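Why Does Everything Have Its Own Spot?

I used to dump all my building bits in one shoebox. Wheels, pegs, knobs, that one tiny screw I was always hunting for... you can guess how long it took me to build anything! Then my neighbor Norbert Kubíček, who fixes clocks, showed me his trick, and I've been hooked ever since.

It's called a layout sheet. You take a big piece of paper or board, draw lines to split it into zones, and then draw the outline of each part where you want it to live. A round part gets a round outline. A long skinny part gets a long skinny one. When you've finished playing or fixing, every part goes home to its own shape.

The sheet I like best is plain white with thin gray lines, and the parts are bright blue, so they really pop out. One is a knob with a flat round bottom and a little stem on top. Another is a short peg. And see the narrow empty outline the peg is pointing at? 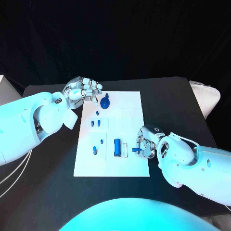 How do you know if something's missing?

Easy, you look for the empty outlines! An empty shape is like an empty chair at dinner: you know right away that someone hasn't sat down yet. With my old shoebox I had to tip out 40 bits and poke through them all.

Make your own

Grab some paper, a pencil and 3 or 4 small things from your desk. An eraser, a paper clip and a button work great. Lay them down with plenty of room between them, trace around each one, and draw lines to make the zones. Now mix everything up and ask a friend to put it all back!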